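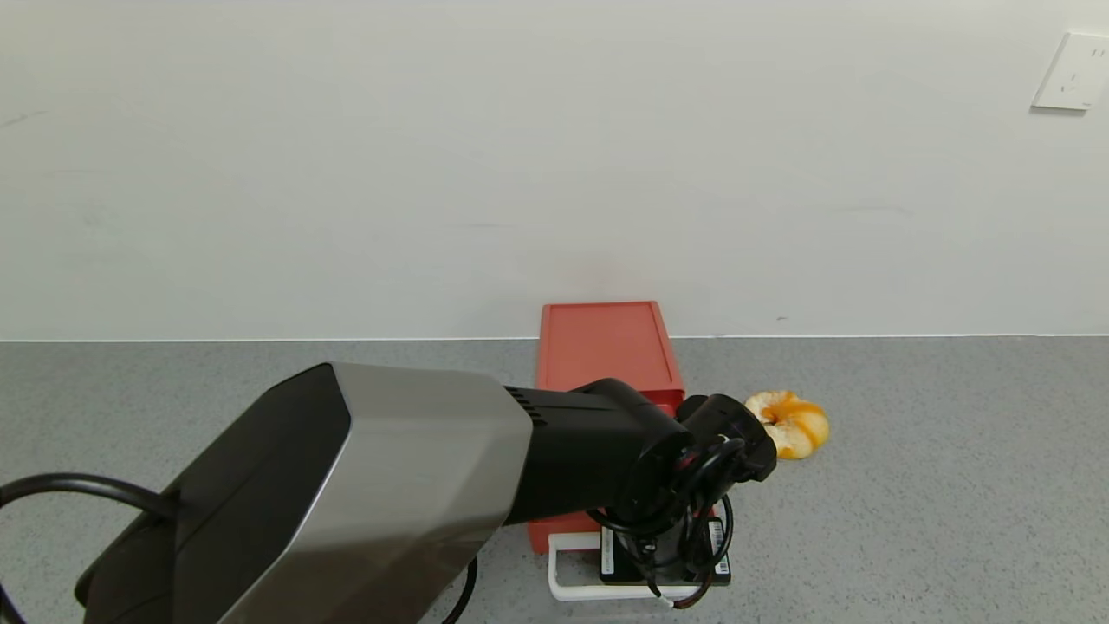
Counter Questions: Speckled Tops, Small Drawers and Fruit

These are the questions we get most often at the Werner kitchen desk. Answers were last checked in November 2024.

Does juice from an orange stain a gray speckled countertop?

It depends on the material. Quartz composite usually takes a splash of juice without trouble if you wipe it the same day. Marble-based terrazzo and some natural stones can be etched by acid, and a dull spot will not wash off. If you don't know what you have, treat it as the sensitive kind and peel over a plate.

Why can't I see crumbs on mine?

Speckled patterns hide them. Run a dry hand across the surface before you wipe, or look along it from low down with a light on. Saarela tops come in 26 patterns and the finer ones hide the most.

Where should a small drawer box go?

At the back, close to the wall, with the handle facing out. Leave enough room in front to pull the drawer all the way. If your outlet is on the same wall, keep the box clear of it. 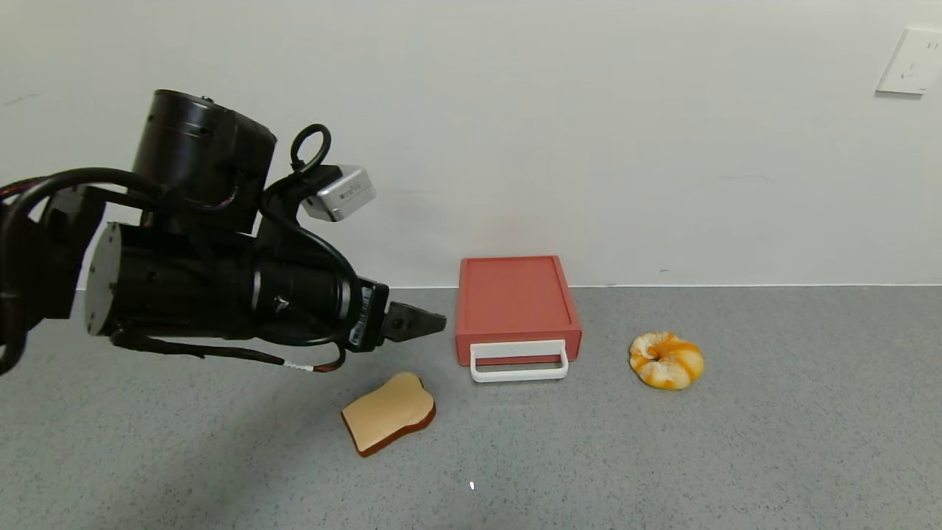

Red box with a white handle, play bread in front.

Can play food and real food share a counter?

Yes, but not at the same time. Toy bread picks up sticky juice quickly, and it ends up in mouths. Wash hard plastic pieces in warm soapy water and dry them before they go back in a drawer.

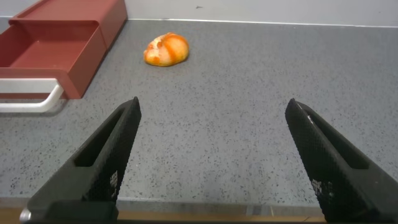
Javiera Toledo

How do I clean the drawer?

Take it out completely if it has no stop. Use dish soap and a soft brush in the corners. We don't recommend the scouring side of a sponge on matte plastic – it leaves shiny patches. Irnero cleaner is fine on the handle, but rinse it off.

How much weight will it hold?

The Plerka small drawer is rated for 6 pounds. Past that the bottom sags and the front starts to drag.

How long can a peeled orange stay out?
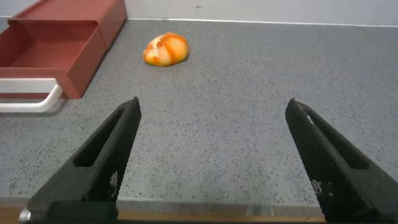

Peeled citrus dries out faster than most people expect, and after two hours at room temperature it should go in the refrigerator in a covered container. White pith left on does no harm, and you can eat it or pull it off. If you do set the fruit down for a few minutes, put it well back from the front edge like this one, on a surface you have cleaned first.

Do you sell replacement handles?

Not separately at the moment. We expect them in December.

Comments

Dottie: Mine did etch, next to the sink. Wish I had read the first answer sooner.

pk_north: Is the Plerka drawer dishwasher safe? The label has worn off mine.

Marlon: The low light trick works. I found half a bagel's worth of seeds.

Contact the kitchen desk | © Werner | Back to top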